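Bench notebook, kitting cell, Kumlow building
10/24/23 – S. Cao
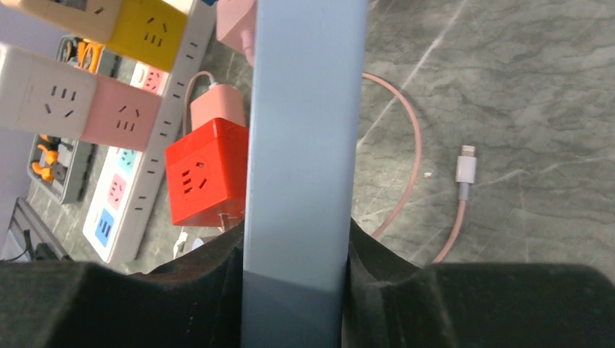
Wrist view, power kit bench. Cube sockets and power strip to the left of the finger, pink cable to the right.

Started with the cables again, as the cables are what everybody asks me about at lunch. The sockets have been fine for weeks. A cube is a cube, it has flat sides and it stays where you left it. The cable has opinions. The one to the right of the finger is lying in the big lazy arc I would like all of them to lie in, with the white Lightning-style end flat on the marble and the tip pointing up the picture. If every cable looked like that I could go home.

Settings carried over from the last entry, except finger closing speed, which I took down one notch. Tokberg's manual says not to go below the default for "flexible goods." The manual was written by somebody with stiffer goods.

Order of work today:
Cubes first, one color at a time.
Then strips.
Then the charger with its cable, as one pick.
Then the cable by itself, as a separate pick, to settle the argument with Huet.

The argument with Huet, for anyone reading who was spared the meeting: Huet (layout and software) wants charger and cable treated as one item, because that is how the order sheet lists them. The people on the packing line want them treated as two, because that is how they come out of the carton. I wrote the charger-and-cable recipe in January on the order sheet's side of things. I now think the line was right and I have told them so, which pleased them more than it should have.

Results, cubes: 48 picks, no drops. Two placed crooked in the box, both yellow. No idea why yellow. I swapped the lamp angle and the next ones went in straight, so I am writing down "glare?" with a question mark and leaving it there.

Results, strips: okay if gripped near the middle. Long thing, short finger. When it grabs near an end the far end swings like a gate. Added a rule to aim for the middle third. The colored modules help the vision find which way up it is, so for once I have no complaint about the range of colors marketing picked.

Results, charger plus cable as one pick: bad. The charger comes up nicely and then the cable comes up after it, and whatever the cable was touching comes along to see what's happening. Stopped the run early.

Results, cable alone: better. Slow, though. About 40 seconds per cable when it has to find the connector first. A person on the line does it without looking, while telling you about their brother-in-law.

Which brings me to the part of this notebook that is supposed to be about people. Stistwood (that's the parent company, for the new folks) wants a paragraph each month on "effects on staff." I'll draft it in here and clean it up later.

Draft:
The cell now does the bulk of cube and strip packing on the first shift. The four packers who used to do that have moved to cables, returns and final check. None of them has lost hours. Two are on the cell rota, meaning they load trays, clear faults and can stop it without asking me. The work involves less reaching and more standing around near a machine waiting for it to want something. Opinions vary on whether that is an improvement.

Undrafted, for us:
The waiting is the real complaint. At the old bench you had your own pace, and you could get ahead and take five. With the cell you can't get ahead. It goes at its speed and faults when it feels like it, generally as you've sat down. One of the packers said it's like working with a toddler who is very good at one thing. I've asked for a fault light that can be seen from the returns table so that whoever is on rota can do something useful in between. The request has been in for a while. I could have soldered one by now and I may.

Second complaint: talk. The old bench was face to face. Now two people stand on one side of the guard and two are over at returns, and the radio has had to be turned up, which has restarted the war about the radio. I didn't see that coming and it wasn't in the risk sheet. Moving the returns table closer to the guard would fix most of it. Huet says the floor marking would have to be redone. Fine, redo it.

Third, and this one's in our favor: wrists. Everybody who did strips all day had something to say about their wrists, and I haven't heard much about it lately. Not a study. Just fewer people shaking their hands out at the coffee machine.

The target is still 300 kits a shift. We don't make it with the cell doing cables. We do make it with the cell on cubes and strips and people on cables, and by a decent margin. I've put that at the top of my note to Tokberg, who would like us to be the site where the cable picking works, presumably so that they can bring visitors. I'd like that too. I'd also like to ship the kits.

Other bits:
Finger pad on the spare gripper has a nick in it. Don't use it until it's changed.
The little orange fittings are not in any recipe yet. Please don't let the cell try them for fun. I know who you are.
Someone has labeled the emergency stop "lunch." Please take it off before the safety visit. I laughed, but take it off.
Tape on the tray guides is lifting again. Screws next time.

To do:
Split the charger recipe into two and retire the old one. Keep a copy.
Repeat the yellow cubes with the lamp back in the old position, to see if glare was really it.
Try picking the cable from mid-arc first and looking for the connector afterward. The line does it in that order, I watched.
Ask the rota pair what they want on the fault screen. At the moment it shows a six-digit code and a drawing of a wrench.
Chase fault light. Or find the soldering iron, last seen at returns.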